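2025-05-22, notebook, evening

Visit day is done and my feet hurt. We had 11 people through from Palberg, which was more chairs than we own, so the last few sat on the crates by the window (they were very nice about it!).

Oanh Lý did the intro and I drove the demo. The plan was the same as the February one: ten minutes of talk, then the simulated kitchen up on the big screen, then let people shout out requests. The talk ran long because somebody asked how Fatunov handles grasp planning when the object is thin, and Oanh can go on about that forever. Fine by me, it gave me time to restart Vomodau after it hung on loading the scene. Second time this week. I still think it's the texture cache, but I haven't checked.

Numbers for the log, while I remember: 61 episodes over the whole afternoon, 9 scene resets, 8 of them by me on purpose. The other one is the hang above. Log folder is under Âu on the shared drive, don't move it until I've copied the configs out.

Same kitchen all afternoon:

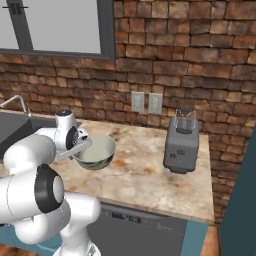
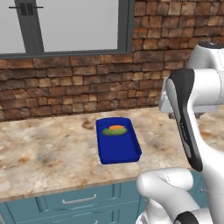
Questions afterward were mostly about contact, and they were good ones. One woman wanted to know how much we trust the grip forces coming out of the simulator, and I told her not very much yet, for hard objects anyway. She pointed at the bowl with the finger up against its rim and asked what happens if the friction is set too low there, so I promised to send her a sweep. I'd like to do the same sweep with the carrot-looking piece on the tray, stacked on the green one, and see how touchy that gets.

To do: friction sweep, texture cache, ask Oanh for her slides, find more chairs before the next group. Also the projector cable is dying, wiggle it to the left.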